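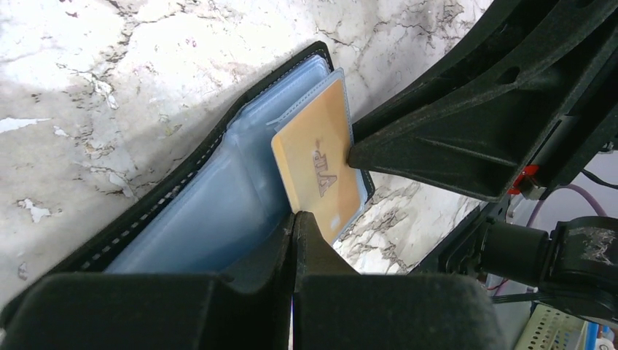

my old one, black with the white stitching, open on the marble

Slim wallet or big wallet? Talk me out of (or into) it

crichton_carol wrote:
Hello all, long time reader and very occasional poster. My husband gave me one of those skinny little card holders for my birthday in July and I have been trying so hard to love it. It holds six cards if you are gentle with it. My old black one has the plastic sleeves inside, and I have carried it or one just like it since my kids were small. Library card, pharmacy card, the punch card from the bakery on Rinar Street, insurance for me and insurance for the car, and a school picture of each grandchild. He says I am lugging a filing cabinet. I say I have never once stood at a counter without the card I needed! So which way did you all go, and did you regret it?

tallpete68 wrote:
Went slim at 42 after my doctor asked what I kept in my back pocket and then made a face. My hip felt better within a month. I can't swear it was the wallet, I also got a new desk chair that spring, but I never went back. License, one debit card, one credit card, health insurance, a folded twenty. The rest lives in a drawer in the kitchen and I can tell you I open that drawer maybe twice a year.

Zyanya Espinoza wrote:
Oh Carol, keep the big one, please. I have the same argument at my house every Christmas. My mother carried hers until the snap gave out, and when we went through it afterward there was a ticket stub from a dance in Grostberg, and a little note my dad had written on the back of a receipt asking her to pick up onions. I would not trade that onion note for anything. You don't get an onion note out of a card holder (or a phone, for that matter).

tallpete68 wrote:
That's a lovely story and I mean that. But I would say the onion note belongs in a box at home where it can't get left on a bus. I lost a fat wallet in my thirties and it took me most of a summer to replace everything in it. There were two cards I had forgotten I even owned, so of course I didn't know to cancel them.

mapleandrye wrote:
Pete is right about losing it, I'm afraid. Whatever you decide, Carol, take everything out one evening, lay it on the table and write down the name of each card and the phone number on the back. Keep the list somewhere safe in the house. I did mine with a cup of tea and the radio on and it was quite a pleasant hour. I found a gift card for a shoe store with 43 dollars on it! Bought my summer sandals with it.

One more thing on plastic sleeves, they do get sticky with age, and old photos can stick to them. I would take the school pictures out now and then and have copies made of any you'd be sad to lose.

crichton_carol wrote:
Well now I have to go look, I have a feeling there is a gift card in there from my sister. And thank you for the tip about the photos, I had not thought of that at all.

Zyanya, your onion note made me cry a little at the kitchen counter.

dobbs_on_the_hill wrote:
I'll be the grump. A wallet is for money and cards. I have a Pradska bifold I bought at the outlet, no sleeves, no snap, no pictures, and it does the job. All my store cards are on the phone now. You just hold it up and they scan it.

Zyanya Espinoza wrote:
And when the phone dies in the checkout line, Dobbs?

dobbs_on_the_hill wrote:
Then I pay full price for the crackers and go home.

mapleandrye wrote:
Ha! My neighbor does both, by the way. Skinny one in the coat pocket for walks and quick errands, big one in the purse for everything else. I tried it for a while and kept leaving the house with the wrong one, but she is a more organized person than I am.

crichton_carol wrote:
Update for anyone following along. I did the evening with the tea. My sister's gift card was in there, expired, and so were a video rental card and two library cards (one from a town we moved away from). I have put the pictures back in and moved the punch cards to an envelope in the car. It closes so much nicer now. My husband has asked for the skinny one back, since I'm not using it, and I told him he may have it if he gets his own bakery card.

tallpete68 wrote:
Sounds like a fair deal to me. What does the tenth punch get you over there?

crichton_carol wrote:
A cinnamon roll, and they let you pick the middle one.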